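Workshop notebook, event sampling trial, May

Start 8.40. Kettle on, van not back from Brollham, so wrote this up while waiting.

Purpose of the whole exercise, for anyone reading later: Jovero want to know if handing out samples at the finish line of a fun run sells any drink afterwards. They are sure it does. The agency before us was sure it does. I have read the agency's report twice and can't find the part where anyone checked. There is a page of smiling runners and a page that says 2903 "brand moments". I asked what a brand moment was and got a phone call instead of an email, which tells me something.

As far as I can make out, a brand moment is a can leaving a hand. If the same runner came back for a second can, two moments. If a marshal took a tray round to the car park, a whole tray of moments. Fine as a measure of how many cans we got rid of. No use at all for what the client is paying to find out.

So the plan for the Ferstead run was to do it a bit more carefully. Coupon card with each can, code printed on the card, redeemable at the two shops on the high street and at the farm shop. Different code for the finish line and for the beer tent. If the finish line is as magic as everyone says, its code should come back more often.

What went wrong, in order I noticed it:

The cards for the beer tent and the cards for the finish line are the same green. I signed off the proofs, so that's mine. In daylight you can read the code easily enough. In a tent, with wet hands and a queue, you grab whichever box is nearest. Gitau Kombo found a half-empty finish line box under the tent trestle at packing up. No way of knowing how many went across.

The farm shop didn't get the memo and was turning people away until after two. They were nice about it. They kept a tally on the back of a receipt once they knew, and I have that stapled in at the back of this book, but it doesn't split by code.

The finish line moved. The organisers shifted it to the other side of the cricket pavilion because of soft ground, and our stand stayed where the plan had it. Runners were going past us a good few minutes after they'd stopped, many of them already holding a banana and a bottle of water. I would call that a different test from the one we designed. Jovero's people would like to call it the finish line anyway.

Cards back so far: 156. That's everything from both codes plus the farm shop receipt. I've been asked for a "top line" and have refused to give one until the high street shops send the second envelope.

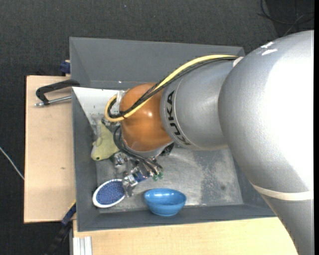 Mutua Mfinanga thinks I'm being too hard on it. His view, given over the top of the photocopier, is that a number that high from one wet morning is better than most of what we hand over, and that if we keep picking at it the client will go back to somebody who doesn't pick. He also reckons the mixed boxes matter less than I say, because the tent was quiet until the prizegiving and most of the cards would have gone out at the stand whatever was printed on them.

He may be right on the second point. I can't show he's wrong. But "most would have" is exactly the sort of sentence I was complaining about in the agency report, and I'd rather not write one of our own. On the first point, high compared to what? We have no run where we handed out nothing and watched the tills. The shops were busy that morning with or without us. There was a bun stall.

Things I do believe, having stood there:

People took the cans. No doubt on that.

People did not read the card. I watched them put it in the same hand as the race number and the safety pins, and a lot of cards were in the bin by the gate when we cleared up. I didn't count them. Should have.

The beer tent crowd talked to us. They asked where the stuff was made and if there was a version with less sugar. Whether talking to a man in a tabard makes you buy a drink the following week is another matter.

The inflatable arch was a waste of money. It took two of us most of the early morning to get up, it leaned, and the organisers asked us to move it away from the timing mat. I have seen three photos of it used by the client already.

10.15. Van back. Unloaded. One banner pole bent, one trestle missing a foot. The tabards need washing and I am not doing them again.

Proposal for the Shemweta 10k, if Jovero agree to pay for it:

Two card colours that can't be confused. Orange and white. Proofs to be looked at in the dark cupboard before anyone signs.

Boxes of 50, sealed, with a sheet on the lid. Whoever opens one writes the time and the place. Leftovers come back in the box they went out in.

Visit every shop the afternoon before and speak to the person who will be on the till, as well as the manager.

Ask the shops for the till count on that drink for the same morning one week earlier and one week later. Mutua says they won't give it to us. I think the farm shop will, and one is better than none.

Stand goes wherever the finish goes. If the line moves, we move, even if it means leaving the arch in the van. I would like to leave the arch in the van regardless.

For the last 60 runners in, hold the cans back and give out the card only. Gitau doesn't like it, says it's mean on the slowest people, who need a drink the most. Fair. Could do it with the first ones home instead, though they're club runners and hardly typical of anyone. Left open. Perhaps every other box is card only, and we put up with the moaning.

Jovero rang at 11.30 wanting to know if they could put "proven at Ferstead" in the trade leaflet. I said no. They asked if "popular at Ferstead" was all right, and I said I couldn't stop them. They want the Shemweta costs by the end of the month, with the arch as a separate line.

To do: chase second envelope. Return borrowed gazebo weights to the cricket club. Find out who told the organisers we'd be bringing a DJ.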